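What my daughter asks me before sleep
18 Jan 2022
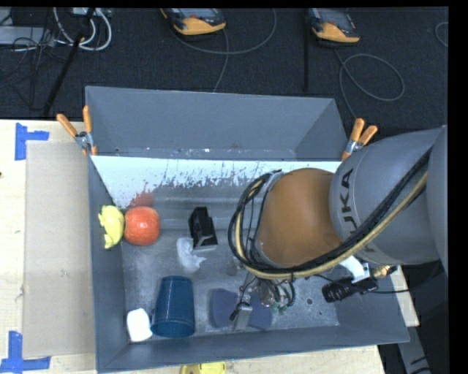

A robot arm over a gray bin.

Every evening, when I turn off the lamp, my daughter has one more question. In December it was mostly about death of fish. Now she wants to know why adults say "we will see" when they already know the answer is no.

I had to think for a moment. I told her that we are afraid she will cry. She answered that she cries anyway, only later, and then she is also tired.

Since then I try to say no when I mean no. It is harder than I expected, especially in the toy store.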